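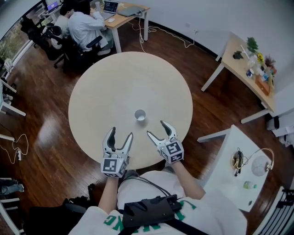 ## Shared office coffee fund keeps running dry. What do other small offices do?

Asked by **Milagros Villanueva**, March 31, 2021

We have 16 people on one floor in Sustham and one coffee kitty, a jar that used to hold pickles and still smells like it. The suggested price is 70 cents a cup. By the second week of the month the jar contains a bus token and an IOU, and I drive to the store with my own card again.

I took this over in January when the last person moved to the Feltard office, and I now suspect the move was related. I don't want to put up a sign. We had a sign. Somebody corrected the spelling on it and still didn't pay.

Is there a way to run this without becoming the person everyone avoids in the hallway?

---

### Answer from Sorin Softić (accepted)

Drop the per-cup price. Paying by the cup only works if people have coins on them, and who has coins?

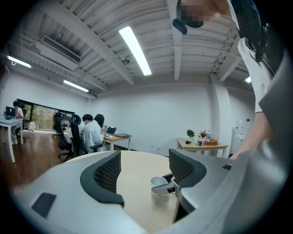

We went to a flat monthly amount, 8 dollars a head, collected on the first. You're in or you're out, and the tea drinkers are out unless they use the milk, a debate I'll leave to you because ours lasted until lunch. A few details that mattered:

- Collect before you buy. If the money isn't there on the first, there's no coffee on the second. You will only have to do this once.
- Tape the receipt inside the cupboard door. People who never paid a cent will study it closely and ask why you got the good filters.
- Guests drink free. Chasing a visitor for change is a bad look.
- Hand the job over every 2 months, and write the next name on the calendar before anyone can develop a bad back.

Our first month came up short and I covered it. After that it was fine, apart from one man who pays in full and complains in full.

---

### Answer from Yutong Luo

bring your own thermos. problem solved

> **Elba Cisternas** commented: She's asking how to run the fund, not how to leave it.
>
> **Yutong Luo** commented: same thing in my experience

---

### Answer from Vicente Painemal

Ask your boss to pay for it. I know, but did anyone ask? At Kadrić we passed a jar around for years, and when I finally brought it up the office manager said sure and put it on the supplies order next to the toner. The coffee did get worse. It comes in a sack now.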